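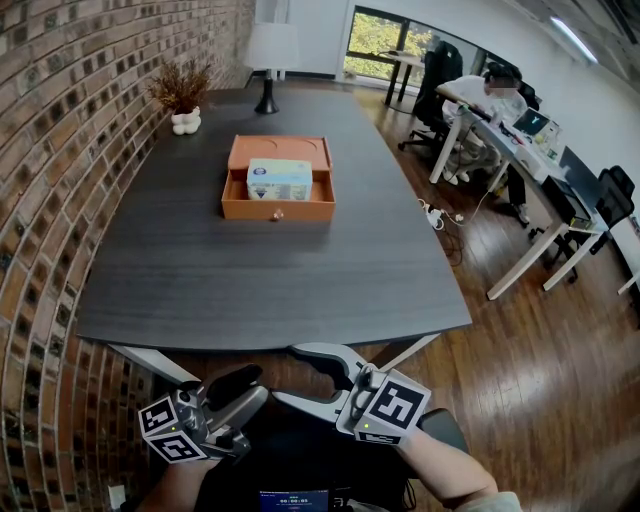
*A tan-orange box with its drawer pulled partway out, on a long wooden table.*

I love drawers. I really do! A box with a lid is nice, but a box with a drawer is like a tiny piece of furniture that you can pick up and carry around.

So how does a drawer work? Think of it as a box inside a bigger box. The inside one is just a bit smaller, so there's a little gap all the way around. Too tight and it gets stuck. Too loose and it wobbles and goes in crooked (my old desk at home does this and it drives me up the wall).

Now look for the knob. It's small and round, and it sits at the center of the drawer front. Why the center? Try this with a drawer at home. Pull it from one far corner, gently. Did it twist a little? When you pull from the middle, both sides come along together and the drawer slides out straight.

Another good word to know is "friction." Friction is the rubbing that slows things down when they slide against each other. Drawers need a bit of it, or they would fly open every time you carried the box! If yours has too much, ask a grown-up to help you rub some candle wax along the bottom edges.

You can make a drawer box, too. I made one last December with two boxes from the recycling pile:

1. Find a small box that fits inside a bigger one.
2. Cut one end off the bigger box, and the top off the small one.
3. Poke a hole in the middle of the small box's front and push a paper fastener through. That's your knob!
4. Slide it in and see if it sticks. Trim the edges if it does.

Mine is 19 centimeters long and I called it Ganemberg, which sounds like a castle to me. It holds 30 colored pencils, 5 erasers and one very good rock. There was already a smaller box sitting in the drawer in my picture, light blue and white, so that makes a box in a box in a box. How many could you fit?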